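Ticket 283 – Pirura teleop, hotel room tidy-up task
Status: open, waiting on reply
Site: Redau, guest room mockup
Opened: 2025-09-12

Right arm lags behind the leader arm when I demo the trash pickup. Left is fine. Started after the update, not before. Operator moves, left follows right away, right one comes in late and then overshoots a bit. Makes grasping anything soft on the carpet a pain, I end up pushing it away instead.

Tried so far:
– restarted the teleop node, both sides. No change
– swapped leader handles left/right. Lag stays with the right follower, so not the handle
– recalibrated right arm zero pose. No change
– new network cable to the operator desk. No change
– turned off the wrist stream on the right. Better!! but not gone

Recorded 81 demos on this task before the update, all usable. Since then 6, and I threw out 2 of those becuase the gripper closed before it was down at the object.

Head view during the task, left gripper at the bag, right one doing the picking:

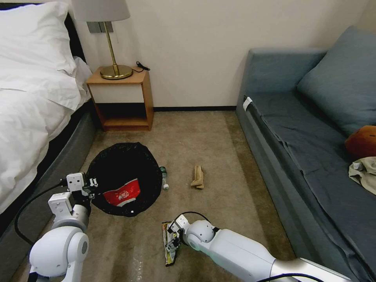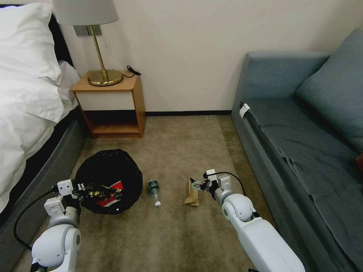
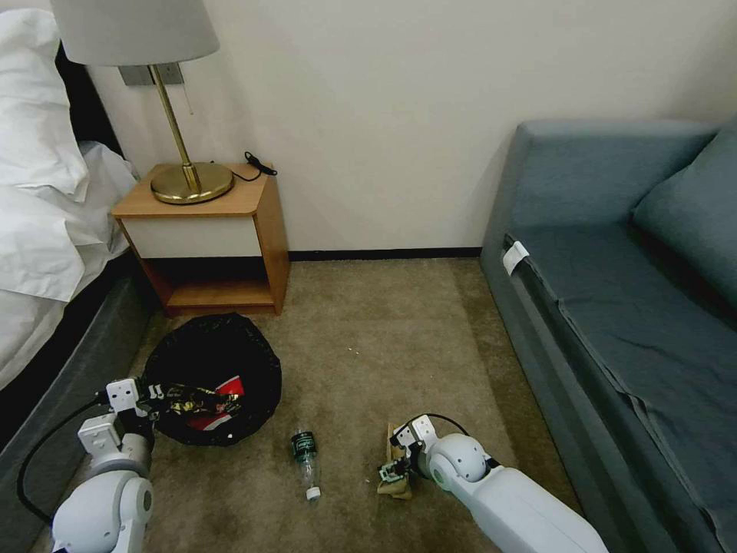

Lag is worst at the end of the reach, when the right arm is low over the carpet and I slow down to close. Probably why wrappers and paper suffer most. The bottle lying on its side between the bag and the right arm I can usually get, hard edges, I can come in late and still close on it. Crumpled stuff no. If the close command lands late I've already started lifting and the fingers shut on air.

Log from the right follower shows the command queue filling up, never seen that on the left. Looks like old commands get played out in order instead of dropped. Can someone at Pálfi check if the queue setting changed in the update? Old config had it keep only the newest one. I can't find that line in the new file, maybe its renamed.

Update, same day: got a reply from Trostby, they have the same rig and dont see it. They're still on the February build though so that fits.

Update 2: copied the old config over the new one. Node won't start, complains about a missing field. Put the new one back.

Not recording any more demos on this task until its sorted, late commands in the data are worse than no data. Need either the setting name or a way to roll back the right arm only. Logs from both followers attached, look at the right one first.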